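Workshop tips: recording good demos on a small tabletop arm

I get asked for these often enough that I'm finally putting them on one page. Most of it comes from teaching a little arm to push and pick up blocks on a spare table, and from throwing out a lot of recordings I should never have kept.

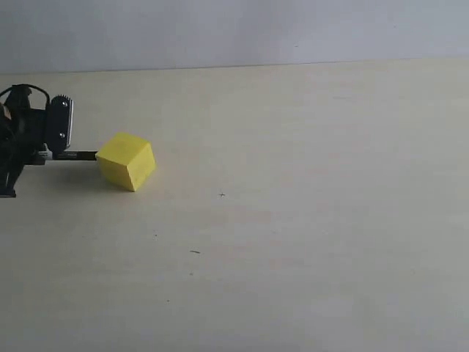 Before you record anything

Clear the table. I mean really clear it, coffee mug and screwdrivers and all. If your mug is in half the demos, the model gets to look at your mug, and then one morning you wash it and everything goes sideways. (Ask me how I know!) I keep a plastic tub under the bench and sweep everything into it before I start.

Pick a plain background and stick with it for your first batch. Pale table, pale wall, bright block. You can make life harder later, once the easy version works, by adding a placemat or a few extra objects. I tried starting with a busy table because I'd read that variety is good, and it is, but I couldn't tell whether the policy was failing on the clutter or failing on everything.

Wipe the table, but don't go crazy. I spent a whole evening scrubbing at tiny specks and it made no difference I could measure. Crumbs big enough to nudge a block are another matter.

Write the task as one sentence on a sticky note and put it where you'll see it while you drive. Mine for the first set was "Push the cube to the right until it's past the tape." When I didn't have the note I'd drift, and by the end of a session I'd be pushing it any old way and stopping wherever I felt like it.

Where to put the block

Move it every time. This is the big one. When you reset by hand you will put the block back in nearly the same spot over and over, and you won't notice you're doing it. I made a grid on a sheet of paper with 12 numbered squares, roll a die twice to pick one (heads up, adding the dice favors the middle numbers, so I use the first roll for the column and odd or even on the second for the row), and set the block there before pulling the paper away.

Turn it too. A cube sitting square to the arm is a different problem from a cube that's rotated a bit, especially when you're pushing with one finger and the contact lands near a corner. I give it a little spin with my eyes off the table and leave it how it lands.

Don't forget the edges of the reach. It's tempting to skip the far squares because they're annoying to drive to. Those are exactly the places my first model fell apart, so now I do them first while I'm still fresh.

Driving the arm

Go slower than feels natural, but keep moving. Long pauses are poison. If you stop for three seconds to think with the finger right beside the block, you've just recorded three seconds of "when you get here, do nothing," and your model will happily learn to sit there. Plan the move first, then start recording, then go.

Come in the same general way each time for a given task. For pushing, I lower the arm beside the block, get the finger level with roughly the middle of its side, and only then move across. Too high and the block tips. Too low and the finger scrapes along the table, and that noise is awful.

Keep a few saves. By a save I mean a demo where the block slips off to one side and you back up, line up again and finish. I used to delete those. My friend Nafula Koech told me to leave them in, and she was right, the arm got much better at recovering from a bad touch. Total disasters still go in the trash.

Look at the camera view while you drive, and keep your eyes off the real table. If you can't tell from the video whether the finger is touching the block, the model can't either. I moved my camera twice over this and had to start the set again both times, so sort it out early.

Cables and screws

Give the cable enough loop that it never pulls at full reach. Run the arm out to every corner of the table by hand before you start and watch the cable the whole time. A tight cable tugs the wrist a tiny bit, and you'll blame your driving for a week.

Check the little screws on the gripper every 60 demos or so. Mine work loose. A dab of thread locker helps on the metal ones, but keep it away from plastic parts, some of them crack.

Let the servos rest. When they get hot mine turn mushy and the finger droops, and then the back half of the session doesn't match the front half. I take a break, refill the mug and come back.

Naming and keeping track

I name my sets after nothing in particular so I don't get clever. The first one was Flirkby and the second was Foltik. Any name is fine as long as it isn't "new_final_2," which I have also done, and I still don't know what's in it.

Keep a plain text log next to the recordings. One line per session: which set, what the light was like, anything I changed on the arm. In March I changed a finger and didn't write it down, and I had to scrub through video to find where the change happened. Foltik has 701 demos in it. That was a long afternoon.

Light

Close the blinds and use a lamp, at least to begin with. Sun crawling across a pale table moves the shadows around, and a soft shadow next to the block can look like part of the block to a small model. Once it works under the lamp, open the blinds and record another batch at 9 in the morning and another late in the day, then mix them in.

Watch ten before you train

Pick ten at random and play them all the way through at normal speed, with your snack. I nearly always find one where I forgot to hit stop and my hand comes in to grab the block. Trim those. Then start the training run and go to bed.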